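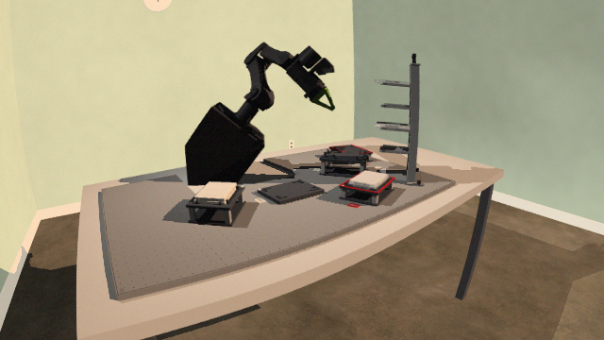
Progress report: house rules for the plate-handling cell
Prepared by Yamila Montecinos, Stesberg

Thank you again for your patience over the summer, and for the very thoughtful comments on our August draft. We have been busy, and I'm happy to say the handling rules are now in a shape we would be glad for other labs to borrow.

The biggest change is that every rule is tried in simulation before it goes to the bench at Ellent. We have completed 1,640 simulated runs so far, out of 3,530 planned, and the rulebook has settled at 28 rules (it was much longer, believe me!). A few of the ones people ask about most:

A holder or rack may not be moved without a new clearance check, however small the move.
The arm travels at reduced speed whenever it is close to a plate.
Any change to the layout is signed off by a second person, and the old layout is kept on file.

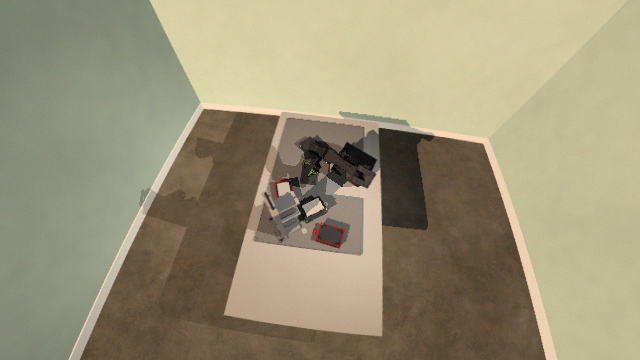
Simulated cell from above, with the arm at the far end of the table and the rack and holders nearer the front.

We still have 2 rules open. One covers who may restart the arm after a stop, and the other covers how much room to leave beside the storage rack. Strobel has kindly offered to read both with fresh eyes, and we meet on Wednesday to go through their notes.

Spending is in line with the plan you approved. Next we will finish the remaining runs and send the full rulebook to Iresen for a trial reading by their bench staff.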